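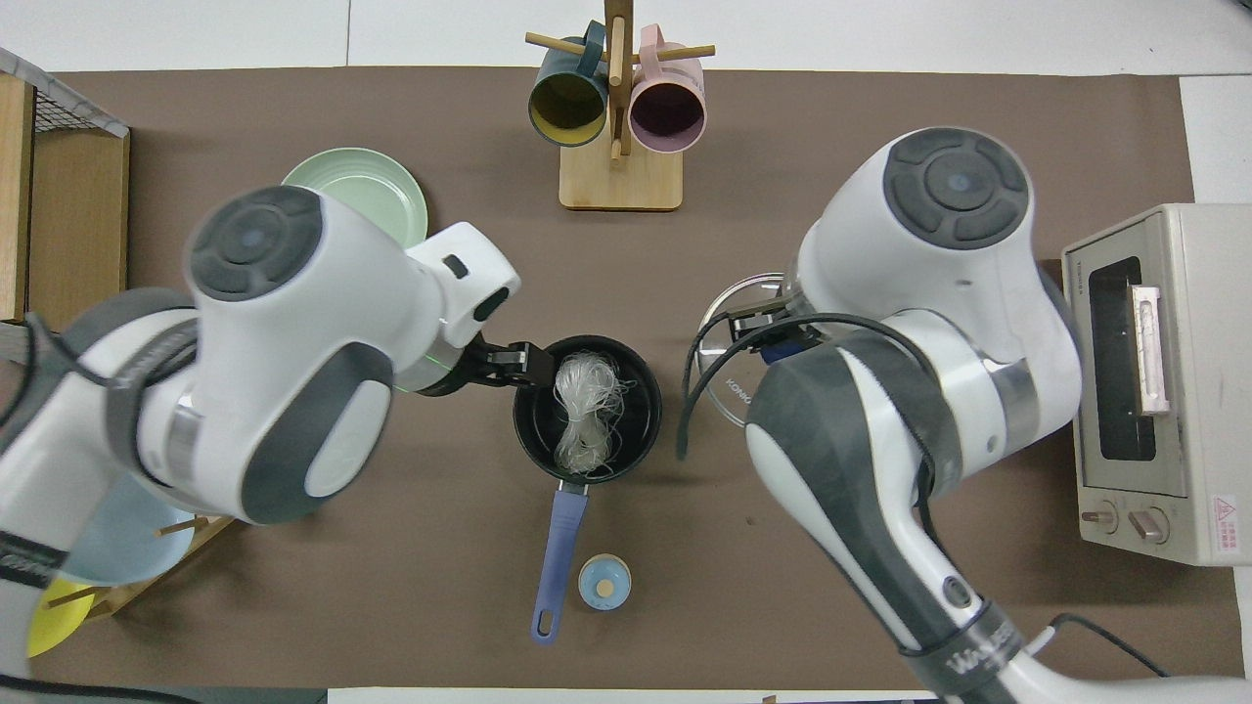 I'm Sabine Vogler and I run the teaching floor at Menon, where people show robots how to do kitchen chores. I'm looking for four new operators to start in August, and I'd love to hear from you even if you've never touched a robot in your life. I hadn't either when I came here. I was a line cook.

So what would you be doing all day? You sit (or stand, your call) at a station with a pair of hand controllers, and the two arms across from you copy what your own arms do. You put the lid on the pan. You hang the mug on the peg. You get a plate into the dish rack without clipping the one next to it. Each go at a task gets recorded, then we put everything back a little differently and you do it again. And again! A good shift is a lot of lids.

I'm saying that up front so you don't get three days in and feel tricked. The work is repetitive. Some people find it soothing, like knitting, and they put a podcast on and are perfectly happy. Others are climbing the walls by lunch. If you know you're the second kind, this probably isn't your job, and no hard feelings.

The part I like best is two-handed work. One arm steadies the saucepan by the rim, the other brings the glass lid over, and you have to think about both at once. Glass lids are their own little art, by the way. You come in tilted, you let one side settle first, you don't drop it. New folks usually rush the last inch. Slow, smooth and a bit boring is what we want, because the robot learns your bad habits just as happily as your good ones.

We also do some teaching by hand, where you take hold of the arm itself and walk it through the motion. That's on our second setup, which we call Pidau. The remote stations are Prasow. You'll train on both and then mostly stick with whichever suits you.

Who does well here: patient people, people with steady hands, people who will tell me when they messed up a run so we can throw it out. Gamers often pick it up fast. So do knitters, hairdressers, and anyone who has ever carried too many plates. You don't need a degree and you don't need to code. You do need to be okay reading a task sheet and typing short notes such as "lid slipped, redo."

The practical stuff. It's 40 hours a week, day shift, with paid breaks away from the station (please take them, your shoulders will thank you). The first 7 shifts are paid training with me or one of the senior operators sitting next to you. After that you get your own station and a task list each morning. We're in the Stasov building, second floor, with an elevator, and the chairs and controllers adjust for height. If you need something else set up differently, tell me and we'll sort it out.

To apply, send me a few lines about yourself and one thing you're weirdly good at with your hands. A resume is fine too but I'll read the lines first. If it sounds like a match I'll invite you in for a tryout at a station, which is paid, and you'll get a feel for the controllers before either of us decides anything. Wear sleeves you can push up and come hungry, there's a decent noodle place downstairs.

Send it to my attention at the Menon front desk, or drop it off in person any time before 4 p.m. and ask for Sabine.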